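# The Sourdough Years

I gave up on sourdough in October, after three years, and I'd like it noted that the starter was in excellent health at the time. It's the baker who went.
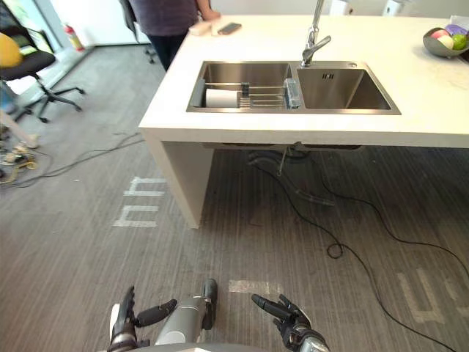 My starter came from Ottilie Eder, who used to live across the landing and who handed it over in a jam jar the week she moved out. She told me it was older than her marriage and better tempered. I was supposed to feed it once a day and talk to it if I felt like it. I never felt like it. We had a working relationship.

The first loaf could have held a door open in a gale. The second was the same loaf with more salt. I did what any reasonable adult does and joined a forum, where 1,532 strangers were waiting to ask me about my hydration. I didn't know I had hydration. I was told to post a photo of my crumb, which I did, and a man in Ohio replied "oh dear" and then never posted again, as far as I could tell, on any topic.

So I got serious. I bought a scale, a second scale to check the first one, a basket that left flour rings on the dough and on everything I own, and a razor blade on a stick. I set an alarm for 4:30 a.m. to do something called a stretch and fold. If you have never stood in your socks before dawn, folding a wet blob over itself and waiting half an hour to do it again, I can tell you that the mind wanders. Mine wandered mostly to the supermarket, which sells bread.

The loaves did get better. I want to be fair to them. By the second winter I was turning out something round and brown that people would eat in front of me. Huw Price had two slices with butter and said it was "very chewy," and he looked tired afterward. I gave one to my sister, who froze it. It's still in there, behind the peas.

What finished me was the discard. You take out half the starter before you feed it, every time, and then you have this cup of sour paste that you feel bad about throwing away. So you make crackers. You make pancakes. At one point I counted 31 recipes bookmarked, all for using up the part of the recipe you don't need. I had taken up a hobby to get bread and was living on crackers.

Gion Gruber has the starter now. He's retired, he gets up at five anyway, and he sends me pictures of loaves with ears on them (an ear is a good thing, it's the crust lifting where you cut it). His first one was better than anything I made. He said he just followed the instructions on the flour bag.

I kept the razor on a stick. It opens packages very well.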